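Workroom notes: boards, rails and floor marks

The white boards used on the floor stations have now been in service since June, and Agnes Rennie has gone through the first set. Most of the marking is grey scuffing that lifts with a damp cloth and a little washing-up liquid. Scouring pads should not be used: they dull the surface, and dulled patches pick up dirt faster afterwards. Any board with a raised edge or a chip deeper than 3 mm goes to Wanting Lu for replacement. We hold 64 spares, all from Ravn.

The board should lie flat inside the aluminium rails without touching them. If it rocks, lift it and sweep underneath before checking the rail joints — grit is the usual cause. Joint bolts are to be checked once a month with the short hex key kept at the Jasham bench. Hugo Royer has asked that rails are not used as a step.

Tape marks on the floor stay where they are. They are the reference points for setting out, and moving one means measuring the whole station again, which takes some 80 minutes. Worn tape is replaced like for like, one arm of the cross at a time, so that the centre is never lost.

Small blocks and plates go back in their tray at the end of each session. Clear wrapping goes in the bin by the door, not on the floor, where it is hard to see and easy to slip on. Cables should be coiled loosely and kept outside the rails.

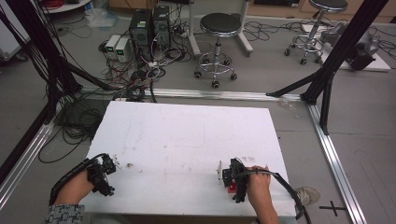 Requests for new trays or tape should reach Yaneth Ayala by noon on the last working day of the month, with the station number and the quantity needed.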